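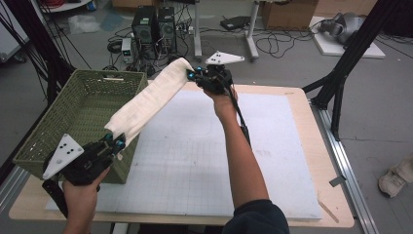 Flindton Linen Room: second progress report to the Plarkthorpe Fund
Prepared by Hermine Camenzind, project lead

Period covered: February to July

Summary

The linen room is open, the shelves are up, and towels now go out folded the same way on most days of the week. The grant stands at 3000 pounds, of which 289 remains. We are a little behind on training and a little ahead on baskets.

What we said we would do

Our application promised a shared linen store for the four guest houses on the Flindton site, with one way of folding, one way of packing and one place to look when a towel goes missing. Before the grant each house kept its own cupboard and its own beliefs. Hauser House rolled. The Lodge folded in quarters. The other two houses put things on a shelf and shut the door quickly.

Folding

We settled on the long fold in March, after a meeting that ran well past its slot. The towel is folded lengthways, drawn out by its two ends until the edges agree with each other, then folded into thirds and put in the basket with the rounded side up. It takes longer to argue about than to do.

The drawing out is the part people skip. Bath towels come back from the dryer with opinions, and one that is folded while still bunched stays bunched all the way to the guest. Pouran Ahmadpour, who looks after training, has added it to the wall sheet in capitals. Skipping has gone down. Complaints about capitals have gone up.

Small towels and flannels are still under discussion. Thirds are too fussy for a flannel, and Johanna Haslinger has asked that halves be allowed. I have said yes for the time being and would be grateful if this could be treated as a decision.

Baskets

The application budgeted for wire trays. We bought two, and both snagged the hand towels within the first week, so the rest of that line went on woven plastic baskets with openwork sides. They can be wiped down, and there is a slot in the rim to get your fingers through. We have 30 in use. They hold fewer towels than the trays did, which has quietly solved the problem of people carrying too many upstairs at once.

Each house was to have its own basket colour. The supplier, Skesis, could only manage the green in the quantity we wanted, and so we have green baskets and tie-on labels. The labels fall off. Siriporn Srisuk is trying a different knot.

The room

Shelving was finished in April. The lower shelf had to be raised by a hand's width when the baskets turned out to be taller than the drawing, and the carpenter was very decent about whose drawing it was. The door has been rehung to open outwards. There is now enough floor to turn round with a basket in your arms, a thing I had not thought to put in the application and would put first if I were writing it again.

The damp patch by the window is the landlord's and has been reported to him three times. He agrees that it is his.

Training

The target was 70 people shown the fold by the end of July. We will miss it. The spring sessions filled well, but two in early summer were moved for the boiler works and hardly anyone came to the new times. Pouran has since begun doing short sessions at the change of shift, ten minutes at the folding table with a basket of clean towels, and these are going much better than the long ones with slides. I have retired the slides.

Those who come seem to keep it up. When Aurelia Tanner went round the houses in June she found the long fold in all four of them, including Hauser House, where one shelf of rolled towels was explained to her as decorative.

Money

Shelving and the door came in slightly under the estimate. Baskets came in over, mostly through the business with the trays, and we have taken the difference from the line for printed signs, as agreed by email in May. The 289 pounds left is set aside for a second folding table and for replacement labels, depending on the knot.

We are not asking for more at this stage.

Difficulties

Sheets. The application says "towels and bedding" and we have so far been silent on bedding. Fitted sheets in particular have defeated every method tried, and the present arrangement is that they are made into a flattish parcel and placed at the back. We would like to bring a proper proposal in the next report – or, failing that, a better word than parcel.

Next steps

Carry on with the shift-change sessions until the training figure is met. Buy the second table, if we can find one that goes through the door now that it opens the other way. Agree a fold for pillowcases. Send the landlord a fourth letter.

Aurelia will send the receipts separately.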